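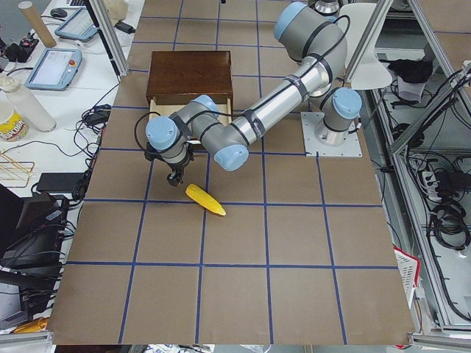 I met Shirin Safavi in a bakery near the harbor in Nekden, and before I'd even found my chair she was telling me about sheep. Stolen ones! She has spent 3 years reading the court rolls of this little port for her book on its smugglers, and livestock comes up a lot more than gold does.

"Everybody asks me about treasure," she said, tearing a roll in half. "I've got 240 cases and most of them are salt, wool, candles. One man hid butter under his own bed. In February the whole street must have known from the smell by March."

I asked who her favorite was (I had a guess, and I was wrong). She picked a widow who ran a boathouse and got fined so often that the clerk stopped writing out her full name.

"He just put 'the widow again,'" Shirin said. "I laughed out loud in the reading room and got a look."

The rolls run to 2,775 pages, some of them in handwriting so bad she had to ask her old teacher, Toivo Juntunen, for help. They still argue over one word. He reads it as "lantern," she's sure it's "ladder," and a whole chapter about how the cargo came up the cliff depends on it.

So what did she print?

"Ladder," she said. "It's my book. Toivo gets a footnote."

I told her I'd always pictured cutlasses. She's found one so far, and it was pawned to pay for a roof.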